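**Week 6 — the drum machine and the pop single** (June 2007, notes by Attila Fodor)

Bring headphones on Tuesday, we are listening to a lot!

Last week we stopped at the second verse of the Edwards demo, so start there. Play it twice. The first time, follow the bass only. The second time, tap the snare on the desk and notice how late it falls — a tiny amount, but it makes the whole song lean back. I love this record and I hope you will too.

Terms you need:

- **Backbeat**: the stress on two and four
- **Swing**: every second sixteenth pushed late
- **Hook**: the bit you are still humming on the bus

Then compare the Kallent remix. Same singer, same key, faster tempo, and the chorus arrives 29 seconds in. Is it still the same song? Babak Tabrizi argues yes in the reader (the chapter on cover versions), and I go back and forth on it.

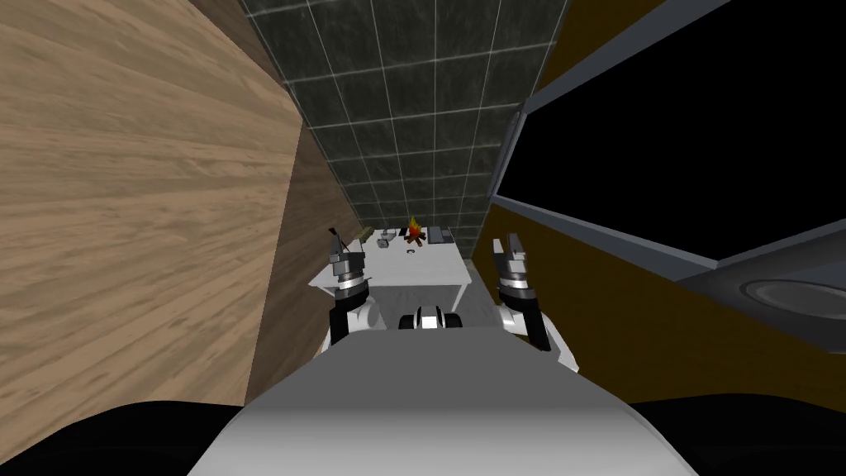

*Fig. 3. Robot with two arms and grippers, computer-rendered.*

**For next time:** write out the drum pattern of any chart single from April, one bar is plenty, and add a paragraph on what the voice does against it. Essay drafts are still 2,000 words — please don't send me more.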